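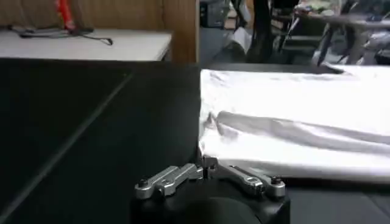 Aidan Gallagher
Member, Groston Allotments and Gardens Board

Subject: Sowing tomatoes in April, is it too late?

Hello all. I moved to Groston in the winter and I have now a small plot behind the Noonan road. My neighbor told me that tomatoes must be sown in February, or it is better to buy plants. I have a packet of seeds and a cold porch, no greenhouse. Is it still worth to try?

plotholder18
Buy the plants. With a cold porch you will be picking green tomatoes at the first frost. I did this two years and made a lot of chutney.

mirela_k
I don't agree with plotholder18. I sow always in the first half of April, on the kitchen windowsill, and my plants catch up with the early ones. The February plants get long and weak, there is not enough light. Which variety do you have, Aidan? For a cherry type I would not worry. For a big beefsteak, yes, it is late.

Aidan Gallagher
Thank you both. The packet says only "cherry, red" and 60 days. Is it 60 days from sowing?

mirela_k
No, usually they count from planting out. So please add six weeks or more for the seedling.

Grindley_Pete
Depends which side of the hill you are. My plot is on the north side and I lost 13 plants to blight last year, all outdoors. Early or late made no difference to it.

plotholder18
Blight is exactly why I say buy plants. You want the fruit in before August.

mirela_k
But he can pinch out the top after 3 trusses and they ripen faster. Also do not plant out before the nights are mild, even if the sun is nice in the day.

Aidan Gallagher
I will sow half of the packet on Friday and buy two plants also, so I can compare. One more question please: do I need to feed them while they are in small pots?

Grindley_Pete
Not in fresh compost. Wait for the first flowers.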